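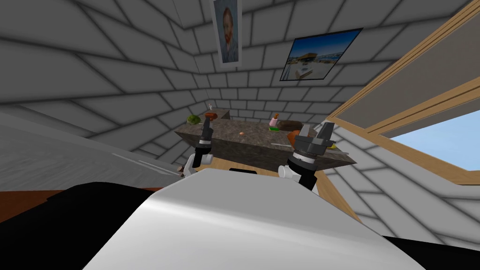
Tuesday 4th February

Finally got a full evening in the garage. Too hot to have the door down, so half of Brellside could hear the compressor next door and me swearing at the left arm. I'd told myself I'd do one hour and then come in and do the dishes. It's now well past bedtime and the dishes are still there.

So, where things are up to. The real arms are still in bits. Left shoulder is on the bench with its cover off, waiting on a bearing from Clulel that was meant to come before the long weekend, and the right one is bolted to the stand but I haven't got the game to power it up on its own. Everything I got done tonight was in the sim, which is good because nothing can get broken in there except my mood.

I've been calling the sim kitchen the Oláh kitchen since that's what the folder was called when I downloaded it, and I've grown pretty fond of the place. Granite island, grey tiles on everything, Van Gogh on the wall looking disappointed in me. I'd like a kitchen that big myself (I'd pick different tiles). The lettuce is my favourite thing in it. I've decided the first job for the finished robot is going to be picking up a lettuce, a real one, off our real bench, and I've set the end of March for it. Writing that down here so I can be embarrassed later.

First thing tonight was the reach problem. Last week I had the arms mounted too wide on the body and they kept bumping the shoulder shell whenever they tried to come in together. I moved both mounts in by 40 mm in the model and it's a different animal! They come up over the front of the body and reach for the island without any drama. Which means I now have to redrill the actual plate, and I only painted it on Saturday. Two coats. Grr. I'll measure it again before I go anywhere near it with the drill, because I did the last set of holes off the wrong edge and had to pretend the extra ones were for cable ties.

Then grippers. I went with the plain two-finger ones on both sides in the end, after going round and round on it for most of January. The three-finger design I drew up was lovely and would have taken me until Christmas to print. Two fingers, one motor, rubber pads stuck on the inside, done. I ran the open and close on the left one 200 times in the sim while I had a cuppa, then went through the log. It's 1,933 lines long and I can tell you I did not read every one of them, but I searched it for errors and got a handful, all the same complaint about the fingers not agreeing on where the middle is. Pretty sure I've got a sign flipped in the left finger. I fixed that, ran it again, got a new complaint. Fixed that one. Ran it again. You get the idea.

The wrist view took up the rest of the night. I want a camera on each wrist as well as the one up on the head, so the thing can see what's between its fingers when the arm itself is in the way. I've had a go at the left and the right in the software and they both work, although it takes a while for your brain to sort out which way is up. The room goes all sideways and the tiles fold around the corner like wrapping paper. I sat there tilting my head like a dog for ages.

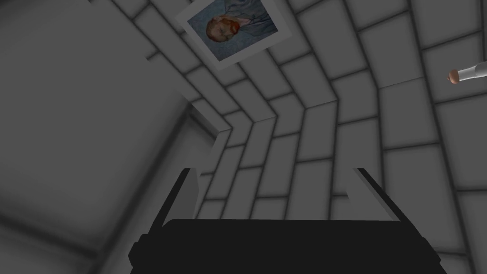

Wrist view, gripper open, Van Gogh hanging crooked up the back.

I'm happy with how much of the fingers you get in that one. Before tonight the view was mostly the gripper housing, just a great black lump, and I've backed the camera angle off by 10 degrees, and now both fingers are in there with a decent gap to look through. Could go a smidge further. The housing still eats a lot of the bottom, but I'd sooner lose that than the fingertips.

Still haven't worked out how to mount the real cameras, mind you. The Histov bracket I bought is too chunky and fouls the wrist ring when it turns all the way round, so I'll either file a corner off it or print my own. Leaning towards printing. I've got most of a roll of grey left and it'd be nice to have it match something.

Other bits, so I don't forget them:

Head camera needs to come up a touch. A lot of what it sees is the robot's own chest. Try a taller neck spacer first, then tilt.

Right arm is slower to settle than the left and I don't know why. Same numbers in both, I checked twice.

Order more of the little M3 screws - I keep dropping them in the crack by the bench leg.

Ring Clulel about the bearing. Be nice.

Label the cables this time. With actual labels, on both ends, before they go through the arm.

I'm off to bed. Dishes in the morning.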